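Home | Builds | Parts | Notes | Contact

Mokness Hand Gripper - build kit and plans

Filed under: shared workshop builds, grippers, laundry

The Mokness is a gripper you hold in your fist. You squeeze, two soft fingers close, and a camera on top sees what the fingers see. Carry a pair around the house, do your chores with them, and you come away with recordings you can use to teach an arm the same chore. We build ours at the Dronditz shared workshop, on the long bench by the window, and this page covers what goes into one, what we changed along the way and how to put one together yourself.

I'll say right now that I love this thing. I have built plenty of gadgets that were fun for an evening and then lived in a drawer. The Mokness has been out of its box nearly every day since it first closed its fingers on a sock!

What's in the kit

The kit has 111 pieces if you count every screw and washer, and the packing list does. Most of them are fasteners. The parts you will really notice are the body plate, the finger mount, one pair of fingers, the trigger handle, the Sitetti spring set and the bag of small hardware. You supply the camera, a memory card and a charger. A lot of people already have a wide-angle camera lying around, and we would much sooner you used that one than bought another.

If you want to print everything yourself, the plans are free and the files are the same ones we print from. The bag of hardware can be ordered alone. One gripper takes an evening once the parts are printed, two if you stop to sand things (I always stop to sand things).

The fingers

The fingers are the heart of it. They are tapered, with openings through the middle so they can give a little and wrap around what they hold. The first set we made was solid, and it was hopeless on cloth. It would pinch a fold of shirt, slide along it, and let go right when you lifted. Cutting the openings changed everything. Now a finger bends where it meets the fabric and the tip stays flat against it.

Print them in a flexible filament with thin walls. We tried 40 percent infill because it sounded sensible, and the fingers were so stiff that my hand ached after one basket of laundry. Go lower than that, and try the result on a T-shirt before you print the second one. Bright colors are worth having, too. Against dark clothes a dark finger is hard to pick out on the recording, and you will spend a long time squinting at your own footage.

The spring and the trigger

We went through a drawer full of springs before settling on the Sitetti set. There are three in the bag, marked soft, medium and firm. Start with medium. Soft is lovely for T-shirts and underwear but the fingers open lazily, and firm is for people who want to pick up shoes.

The trigger pivots on a plain steel pin. Put a tiny drop of light oil on it and wipe off what's left. If the trigger sticks halfway, the pin hole probably has a bit of print fuzz in it, so run a drill bit through by hand and try again. Don't use a power drill here. I cracked a handle that way and had to print the whole part over, all night long, for one hole.

Putting it together

1. Clean up the prints. Check the slots in the finger mount especially. Anything rough in there will keep the fingers from sitting parallel.

2. Fit the trigger and spring in the handle before you attach anything else. You should be able to squeeze and release it smoothly with one finger.

3. Seat the fingers in the mount and close the trigger all the way. The tips should meet evenly. If one sits ahead of the other, loosen it, slide it back and tighten again.

4. Bolt the mount to the body. Go around the screws a little at a time so the mount doesn't rock. Snug is enough - these are plastic threads and they will strip.

5. Attach the camera and look at the view before you lock it down. Both fingertips should be in it when the gripper is open.

6. Label it. We give each gripper a number and put the same number on its memory card. With a pair on the go you will mix them up otherwise, believe me.

7. Try the pair on clothes, on a real bed, in a real room. Lay one dark thing out on a light bedspread, keep some folded piles close by, and work with one gripper in each hand.
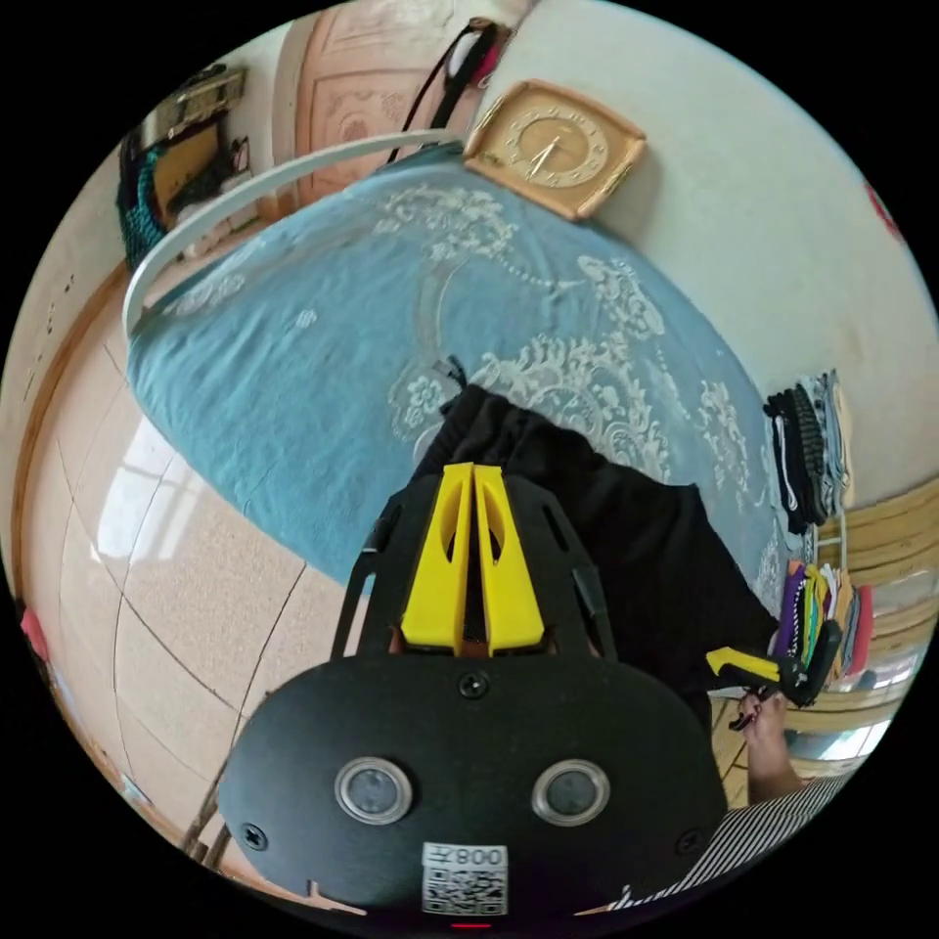 What it does well, and what it doesn't

Cloth is where it shines. Picking up a sleeve, dragging a hem across a bed, laying one half of a shirt over the other: all of that feels natural after a few tries. Towels are easy. Jeans are fine with the medium spring, though the waistband takes some patience.

Small flat things are still a struggle. A coin on a table is a lost cause, and a single sheet of paper needs a corner that already sticks up. Buttons, no. Zippers, sometimes, if the pull is big. The grippers also get heavy if you hold them out in front of you for long, so rest your elbows when you can and take breaks. I do a pile, put them down, have some coffee and do another pile.

Folding with them is slower than folding by hand, of course. You do get faster, and there is something really satisfying about the first shirt that comes out square.

The Sakamoto handle

There is now a second handle to choose from. The Sakamoto is slimmer, with the trigger moved down a little, and it suits smaller hands much better than the original. It takes the same pin and the same springs, and it bolts to the same body, so you can swap it onto a gripper you already own. Both handles are in the plans. Print both if you can, wrap your hand around each one and keep the one that feels right!

Known problems

The 2 long screws in the hardware bag look almost identical to the medium ones. Lay them side by side and compare before you start. Using a long one in the front hole pushes it through into the camera space.

Kits packed before September came with a spring clip that could pop loose. If yours does, write to us and we'll mail you the newer clip, or print it from the current files.

The fingers pick up lint like you wouldn't believe. Wash them in warm water with a bit of dish soap and let them dry before using them again.

Coming up next

A wrist strap is on the bench at the moment, to take some weight off the thumb. I also want to try a wider finger for towels and pillowcases, and I have three half-finished versions of it that are all bad in different ways. If you have built a pair and changed something, please send it in - the slim handle started as somebody's change, and I use it every day now.

Contact the workshop | Plans may be copied and changed for your own use | © Dronditz Workshop | Back to top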